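Workshop & Trade Forum > General > Shows, visits and open days

Thread: Went to the Horkirell open day. Not sold.

steveck_bench
September 13, 2021

Promised a couple of people I'd write this up, so. Horkirell had their doors open to trade visitors and I took the morning off to see the arms they've been on about since January. For anyone who missed the earlier thread, the pitch is that you show the arm a job by doing it yourself with a hand-held gripper, and then the arm does the job. No programming, no pendant, no bloke in a polo shirt charging you by the hour.

Short version: I saw an arm pick up a small part and put it in a tray. It did it well. I then saw it do the same thing again for most of an hour. Anything I asked beyond that got "that's on the roadmap".

We do small-batch cable assembly, mostly awkward stuff, and I went in hoping to be wrong about all this. Came out about where I started. Coffee was decent.

Urio
Did they let you bring your own parts? The invitation said you could.

steveck_bench
It said that. I took a bag of ours along and was told the station was "set up for the morning". To be fair to the girl on the desk she did look embarrassed.

moulder_kel
I was there too, afternoon session. Kelly Meireles, some of you know me from the injection side. I had a better time than Steve did by the sound of it. They ran one of my clips and it picked it up on the third go, then a few times in a row after that. I wouldn't put it on the line tomorrow but it wasn't a fixed routine either, because I was moving the clip about myself.

steveck_bench
Three goes on a clip, Kelly. What would you say to a new starter who needed three goes on a clip?

moulder_kel
I'd say well done, try again after lunch. Have you seen the new starters we get?

temba_e
Question for either of you. What did they say about how long it takes to teach it something new? The brochure says "an afternoon", which could mean anything.

steveck_bench
I asked exactly that. The chap giving the talk put up a slide saying their tray job took 1,313 demonstrations. I asked if that was one person in one afternoon and he said no, it was a team, over a while. I asked how long a while. He went to the next slide.

temba_e
So not an afternoon.

steveck_bench
Not any afternoon I've ever worked.

moulder_kel
He told our session that you could get something useful out of 200 if the job was simple and that they aim for 2,000 when it's fiddly. I wrote it down. He was quite open that it depends on the part.

Urio
200 or 2,000 is a big gap if I'm the one paying somebody to stand there. Who decides whether my job's a simple one?

moulder_kel
They do, after a site visit. Which I agree is convenient.

akinyi_m
Butting in as I've worked with this sort of kit, though not for Horkirell. The number of demonstrations isn't the silly part. If one takes you ten seconds then 200 of them really is under an hour. What eats the time is varying them. You need the part turned round, further off, nearer, different light, different hands. Do them all the same and you get an arm that's brilliant at one exact spot on one exact table. Ask what happens when somebody nudges the tray.

steveck_bench
I did better than ask, I nudged the tray. Got told off. It missed, by the way.

moulder_kel
It coped in the afternoon. Only a small nudge, mind.

steveck_bench
Then they either fixed it over lunch or you've a gentler elbow than me.

idrisa_climier
Idrisa Mohamedi here, I run maintenance at Climier. We went to a similar day elsewhere last year and I'd say much the same as Steve. A demonstration is a demonstration. You are looking at the job they picked, on the table they picked. What I want is to see the thing at the end of a shift in a shop with a compressor going and someone's jacket thrown over it.

That said, I don't think it's a con. I've been sold cons. This is more like something half finished with a finished price on it.

temba_e
What is the price?

idrisa_climier
Not allowed to say what we were quoted. You could buy a decent van.

Urio
New or used?

idrisa_climier
New.

peninah_s
I think you're all being a bit hard. I took two apprentices along and they got far more out of it than they do from most visits. They were allowed to hold the gripper and have a go and one of them didn't want to give it back. Nobody at Horkirell told us it would replace a fitter. They said it was for dull, repeated handling, and I've got plenty of that which I can't get people to stay and do.

steveck_bench
Peninah, I don't mind them being keen. I mind the brochure. "Any task you can do with your hands." I can tie my laces. I can get a cable tie off with the wrong pliers. Let them show me that.

peninah_s
You didn't believe the brochure when you bought the last laser either, and you bought it.

steveck_bench
And it's under a sheet, so.

Anyway, I said I'd go through the hands-on bit properly, so I'll do that now while the kettle's on. They sit you at a white-topped table and hand you the gripper. Two chunky black fingers, and you're working at arm's length with something that feels like a large pair of salad tongs. My first few grabs were hopeless. You get used to it, but you never stop knowing that your own hand would have been quicker, and if I'm slower with it than without it then I'm teaching the arm to be slow.
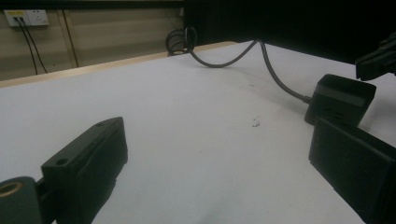
The other thing I noticed was how much I was being steered. "Bring it in a bit flatter. Don't stop half way. Let's do that one again." By the end I was moving the way they wanted me to move, which wasn't how I'd do the job at my own bench. I use two hands for most things and the edge of the bench for the rest. Take that away and I'm not sure whose skill is going into the machine. I said so and the lad running it laughed and said most visitors say that. Well, do something about it then.

akinyi_m
The steering is normal. If you hesitate half way through, the arm can learn to hesitate half way through. I agree about the two hands though. There are two-handed setups and they're a lot more bother. Did they mention one?

steveck_bench
Roadmap.

moulder_kel
We were told it exists and isn't ready to show. I'd rather hear that than watch it fall over.

temba_e
Did anyone ask about cables? That's the bit that matters to us. Rigid parts I can already do with a bowl feeder and a cheap pick and place.

steveck_bench
Yes, it's why I went. A cable doesn't sit the same way twice — you put it down, it springs back, it's got a kink from the reel. I asked whether they'd trained anything on loose cable and was told they were "collecting". No results shown. I asked if I could come back when there were some and he took my card.

akinyi_m
Cables are hard for everybody, so I wouldn't hold that against them. I'd hold it against them if they'd told you it was easy.

steveck_bench
He didn't. The brochure did.

idrisa_climier
Get it in writing. Your part, your tray, your people doing the teaching, and a number of good cycles before you pay the second half. If they won't sign that then you have your answer. If they will, I'd like to hear about it, because the lot we spoke to went very quiet.

Urio
Second this. We had the same arrangement with a labeller and it saved us a fortune when it didn't work.

peninah_s
Fair enough, I'd sign up to that as well. I've asked them whether they'd lend us one for a term. Will report back if they say yes.

steveck_bench
If they do, put a box of our cable ends in front of it and I'll come over and watch. I'll bring my own tray.

moulder_kel
Keep your elbows in.

temba_e
Steve, do you still have the brochure? Could you scan the page with the cycle times? They've taken it off the site.

steveck_bench
Somewhere in the van. I'll look tonight.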